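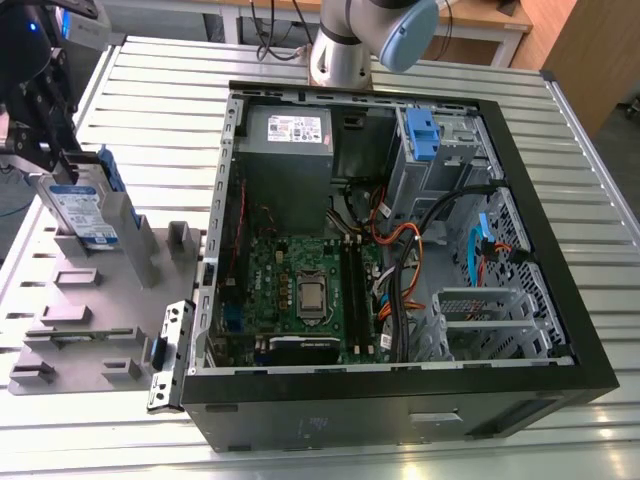 Skin Clinic Models Wanted: Come Try Our New Chemical Peel Course

Hi, I'm Gráinne Ó Néill, and I run the treatment side of Ovard Skin Clinic on Moynihan Street. We're training two new aestheticians this May and I'm looking for 8 people who'd like a course of light facial peels at a very friendly price while they finish their supervised hours.

I've been doing peels for a long time and I still get a kick out of it! These are mild ones (lactic and mandelic acid, if you like to know what's going on your face), so please don't picture anyone hiding indoors for a week. Most people go a bit pink, maybe flake around the nose and chin, and carry on with their lives.

What you'd be signing up for

Four visits, two weeks apart, plus a short consultation and patch test before the first one. Each visit takes up to an hour because we go slowly and there's a fair bit of talking. Tharushi Fakir or Kevin Ó Ceallaigh will do your treatment, and I'll be in the room the whole time. Sessions are on weekday evenings from 6 p.m. or on Saturday mornings, whichever suits you, but please try to stick with the same slot.

The full course normally costs $600. Models pay $80 for the whole thing, and that covers the cleanser and sunscreen you'll use at home.

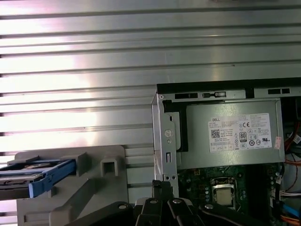

You'll need to be 21 or over and free for all four visits — I can't sign off anyone's hours on half a course. We're hoping for a real mix of skin tones and ages, and it's fine if you've never had a facial in your life. Dullness, old breakouts, rough patches, uneven color, all welcome.

I'm afraid it's a no for now if you're pregnant or nursing, if you've taken isotretinoin in the past year, or if you have an active cold sore, eczema or broken skin on your face. If you use a retinol cream, tell me and we'll talk about when to stop. Same goes for any prescription you're on, even if it seems unrelated.

We do take before and after photos for the training file. They won't go online unless you sign a separate form, and saying no to that won't affect your place.

How to apply

Call the front desk and ask for Sinéad Kinsella, or stop in and fill out the model card. Give us your age, your usual skin routine (soap and water counts) and the times you can do. A quick word about what bugs you about your skin helps too. Sinéad will call you back to set up the patch test, and the $80 is due at your first treatment.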